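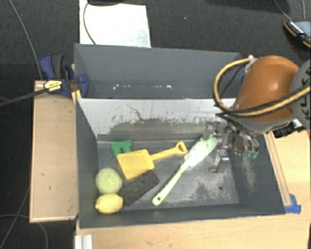

Fig. 8. The two-compartment bin, with mixed items in the front and the rear left clear.

Sorting into the Gollis twin bin

Now for the fun part! Your bin is out of its wrapping and sitting somewhere flat, so you can start filling it. Any odds and ends will do: a toy shovel, a lemon, a ball, that spatula you keep meaning to find a home for.

1. Turn the bin so the larger compartment is nearest you. Everything goes in here first, in any order you like.

2. Lay long things down on the slant, corner to corner. A spatula fits far better this way, and you'll be surprised how much room is left beside it.

3. Put chunky pieces, such as blocks, flat on the floor of the bin. Round things are happiest against a side wall (they do love to roll).

4. Pick out whatever belongs together and move it over the divider into the rear compartment. Lift, don't drag.

5. Carry on until the front holds only the things you want to keep there.

Note: The sloping divider takes most of the knocks, and scrapes and dark smears will build up on it with use. They make no difference to how the bin works. A damp cloth and a drop of washing-up liquid will shift the worst.

Note: Small chips and crumbs gather low down in the rear compartment. Tip them out before each new sort.

CAUTION: Real fruit is fine for an afternoon's sorting, but take it out the same day.

CAUTION: Do not lift a full bin by the divider. Hold it under both ends.

To fit the lid, turn to section 25.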